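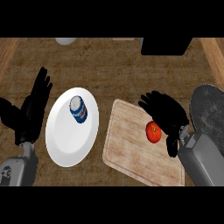

Pre-purchase inspection checklist, two-arm kitchen cell
Site: Cotlow test kitchen
Filled in by: Magdalini Sfakianakis
Copy to: Getachew Gashaw (budget), Cathal Tully
Date: Jun 20, 2026

Marks: OK = accepted, OPEN = must be closed before the order, N/A = not applicable

1. Workspace and reach

1.1 Layout of plate, board and pan agreed with kitchen staff. OK
Comment: Please keep the gap between plate and board in the final drawing. Fuad asked to make it smaller and I do not agree.

1.2 Each arm can stop without crossing the middle line. OPEN
Comment: Preda gave us a drawing, but the stop distance is missing in it. I have asked two times.

1.3 Waiting position of the left hand defined. OK
Comment: Open, fingers up, beside the plate and with no contact to it. The right hand has no waiting position in the plan yet.
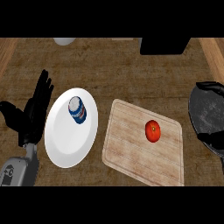

2. Hands and food contact

2.1 Gloves or covers for both hands included in the quote. OPEN
Comment: The quote from Lanine has covers for one hand only. A set costs 150 dollars and we need a spare set also.

2.2 Grip limit for soft food is written in the specification. OPEN
Comment: "Gentle" is not a limit. We need a number from the supplier.

2.3 Hot surfaces: fingers and covers rated for work over a pan. OPEN
Comment: Hawi Admasu will send the rating sheet. Until then no heat is planned in the tests.

3. Power and stop buttons

3.1 Emergency stop reachable from both sides of the table. OK

3.2 Separate fuse for each arm. OK
Comment: Electrician's bill was 293 dollars, already paid from the old budget.

4. Money and dates

4.1 Yearly service included. OPEN
Comment: Cemolport asks 500 dollars per visit. Getachew, please put two visits in the plan.

4.2 Quote valid for 30 days. OK
Comment: If we miss it, the next delivery is in November.

Result: order not released. Open points go back to Fuad Sisay.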